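Folding Kids' Jeans: Your Questions

Everything we get asked at the Brovik clothing swap about folding pull-on denim, answered by people who love a tidy stack!

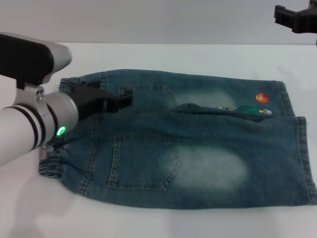 Do I start with the front or the back?

Back side up, every time. The pockets give you two handy landmarks, and once one leg is lying over the other you can see straight away if they match.

My hems never line up. Is that a problem?

Not a big one. Smooth the legs from the waist down and nudge the top one over if it bothers you. A little difference disappears once the jeans are folded in thirds.

What about elastic waistbands?

They will ruffle, so let them! Pat the gathers down with your palm and start folding from the hems – that way the bulky end finishes on the outside and the bundle sits much flatter.

Will folding hurt sewn-on patches?

We've had great luck with them. Basketballs, cartoon characters, all kinds of fun things come through on the legs. Just try to keep a hard crease from running across the stitching, and check for corners tucked into the fold.

How many pairs fit in one bin?

Our Purkisen bins hold 50 pairs in the smaller sizes, standing on edge. Size 7 and up takes more room.

Can I drop mine off unfolded?

Of course – we enjoy this part. The folding table is open until noon.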